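3.2 Sorting and folding as paid household tasks

Laundry takes up a large share of the work done in private homes, but it is poorly covered in wage surveys. Most surveys record washing, drying, folding and ironing as one item. In our interviews in Setdale, domestic workers treated these as separate jobs with separate rules, and they were paid for them in different ways. This section reports on folding and sorting only. Washing is covered in Section 3.1 and ironing in Section 3.4.

The sample for this part of the study was made up of 256 task diaries, kept by workers in private homes during September. Each diary covered one working week. Workers wrote down when they started and stopped a task, what they were handling, and whether the employer had asked for the task or it was simply expected. Diaries were collected by Roxana Sârbu and Tài Ngô and coded by Zamfira Pascu. Where the handwriting could not be read, the entry was dropped and was not filled in from the rest of the page. 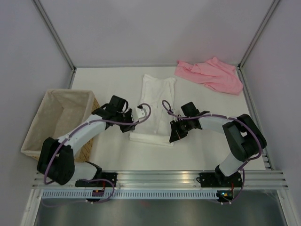

Reading time: 14 minutes

Figure 3. Top: a white T-shirt folded lengthwise, a crumpled pink cloth and a wicker basket on a white work surface. Bottom: white fabric with folds and raised ridges.

Folding was rarely named in the agreement between worker and employer. Of the people we interviewed, most said it had been added after they started, often in the first few weeks and without any talk of pay. One worker described it this way: "The contract said cleaning. Then there was a basket by the stairs, and after a while the basket was mine." We found the same pattern in the diaries. Folding was entered as "expected" far more often than as "asked for," while ironing was almost always "asked for."

Workers also made a clear distinction between shirts and flat items. T-shirts were said to be easy but slow in large numbers. Sheets were said to be hard to do alone – several workers left them until another adult was in the house. Towels had the most household rules attached to them. Some employers wanted them in thirds, some in halves, and a few wanted the edges turned to the back of the shelf. These rules were passed on by word of mouth and were seldom explained.

Color sorting raised a different problem. When a light item was stained by a colored one, workers were usually held responsible, even if another member of the household had loaded the machine. Pascu's coding has a separate category for these entries, called "blame for damage." It includes cases where money was taken out of pay and cases where the employer only complained. We kept the two together because many workers did not know at the time of writing which it would be.

The Temora interviews, carried out by Vasilică Dinu, give a partial comparison. Workers there were more often hired through an agency, and the agency's task sheet listed folding on its own line. Disputes over it were less common in those interviews. We do not claim that the task sheet was the cause. Agency workers in Temora also had shorter visits and served more homes, and both facts could affect how much laundry was left for them.

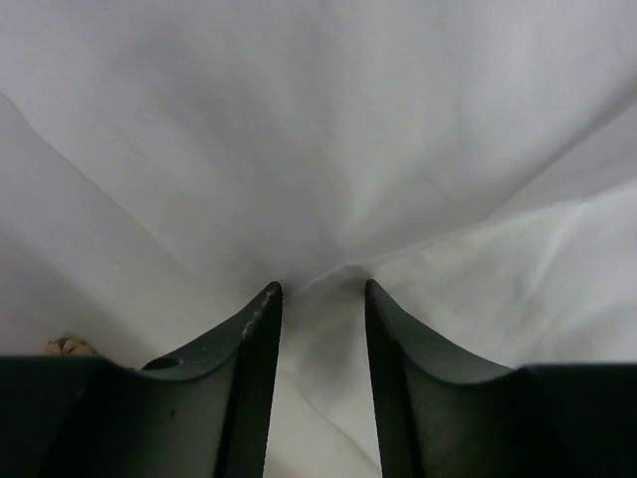

3.3 Limits of the diary method

Diaries depend on memory and on free time, and paid domestic workers have little of the second. Some entries were clearly written at the end of the day, with start times set on the hour. Short tasks are probably undercounted for this reason. A worker who folds a few items while waiting for a kettle may not think of it as work, and Uthai Pongsiri, who ran the follow-up calls, heard this from workers in both towns. We added a prompt for short tasks to the second version of the diary, but only workers who joined late received it.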